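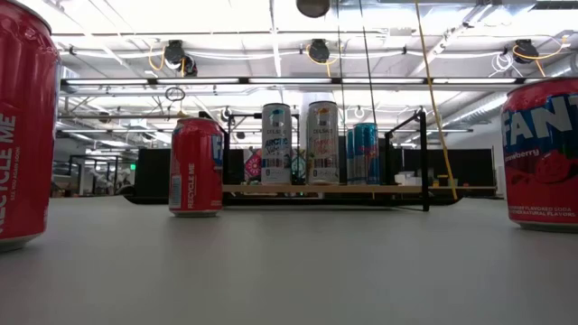 Page last updated: September, 4.15pm

Lollex to open can collection points across Pekby

Drinks can recycler Lollex will open 182 collection points in Pekby in October, under a contract with packaging firm Grurell. Sites include car parks, leisure centres and the two railway stations.

The points will take empty aluminium drink cans of any size. Cans can be crushed or whole, but should be emptied first. Food tins, foil trays and aerosols will still go in household bins as they do now. 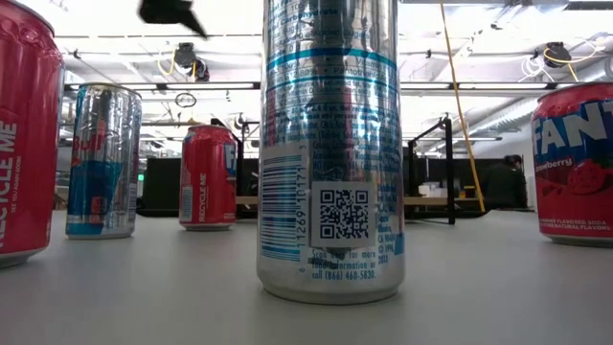 Each point holds up to 300 cans and will be emptied twice a week. Material will go to the Rashidi sorting works, where it is baled and sent on for melting. Grurell has agreed to buy the bales for 4 years.

A trial at Pekby bus station ran through the spring and collected 3,000 cans. Following the trial, the opening on the bin was made wider and the lid was changed to one that locks.

A list of sites will be posted on the Lollex website before opening.

ENDS

Media enquiries: Lollex press office, Pekby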